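Mahuika Cloth Notes – README

This folder keeps the pictures and written notes on handling one printed cloth at a round table. The notes were started by Anas Tawfik in December and are now kept by Clem Rutherford. Please write to Clem if you find a mistake in the spelling or in the file names.

What is inside

notes.txt – the written notes, one line for each action (lift, fold, spread, put down)
words.txt – the list of 15 words we allow for the actions
pictures – stills, 2,040 in total, sorted into 8 folders

The cloth is mustard yellow with a small flower print. The tablecloth under it is green, and it stays on the table for all the notes. A spray bottle may also stand on the table. We do not write a line for it unless somebody takes it in the hand. 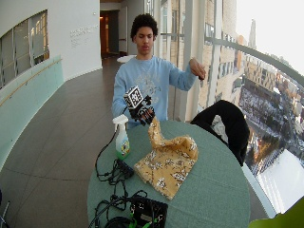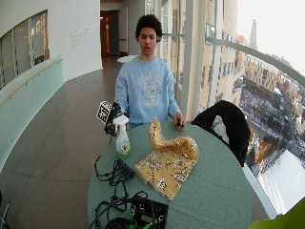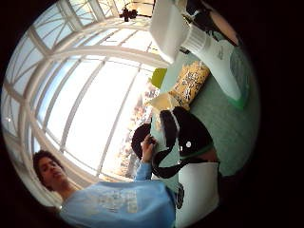
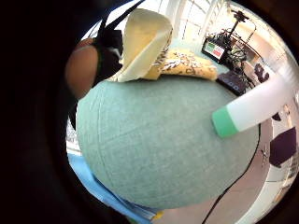 How to read the notes

"Lift" means that a corner or an edge leaves the table while other parts of the cloth still lie on it. When the whole cloth is in the air, the word is "raise". In version 2 these two words were mixed in some lines – Clem has corrected the ones he found.

"Crumpled" is used for any cloth without a clear fold line. We know that this word is wide. Anas wanted to divide it into light and heavy, but we could not agree on the border between them, so it stayed as one word.

Left and right are always from the side of the person at the table.

Not finished yet

The lines in the folder Asance have no end times. The folder Lovia is complete.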